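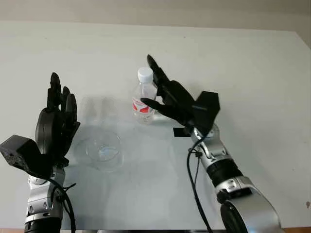

Two-arm workcell with bottle and cup, right hand at the approach pose.

Dinier Grasp Planner 3
Part of the Kekham control suite

Dinier takes camera views of a work surface and returns arm and hand trajectories for picking up, holding and placing everyday containers. It runs as a service next to the arm controller and does not replace it. Joint limits, speed caps and emergency stops stay where they are.

Each job is split into stages: approach, close, lift, transfer, release. A stage has its own entry check and its own timeout, and any stage can be swapped for a customer script. The default approach stage stops short of the object and re-estimates its position before the fingers close.

Version 3 was released in September. Sites on version 2 can import their stage files directly; hand profiles have to be rebuilt.

Clear objects

Glass and clear plastic give poor depth readings on a pale surface. Dinier fits rim and base outlines from the color views and uses depth only as a check. If the two disagree by more than the set tolerance, the planner holds the arm and asks for another view. The tolerance is set per object class, in millimeters. Start with the shipped value of 14 and lower it once the cameras are calibrated.

A held object is added to the arm model as soon as the lift stage begins, so clearance to a cup or other neighbor is computed from the outside of the bottle, with the hand included. Upright objects can be given a tilt limit, which applies until release.

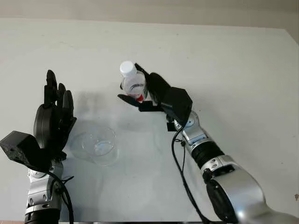
Wrist camera input

The head view sets up the approach. Once the hand or gripper is near the object, its own body hides much of the contact area from above, and Dinier moves weight to the wrist view. The switch is gradual and can be logged frame by frame.

Labels are used as texture only. The planner tracks printed edges to detect slip along or around the bottle axis; it does not read text or codes. Finger masks are generated from the hand profile — check them again after any change of fingertip.
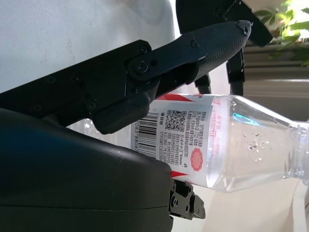
Wrist view of a bottle held lengthwise, label and barcode toward the camera.

Specifications

Planner update rate: 20 Hz
Stored grasp templates: 2,888
Install size: 547 MB
Interfaces: C++, Python
Simulation bridge: Quinlan, sold separately
License: per workcell

Support

Integration questions go to Mairéad Gallagher at the Mudport office. Include the stage log and the hand profile with any fault report.

Page last revised Monday, December 29, 2025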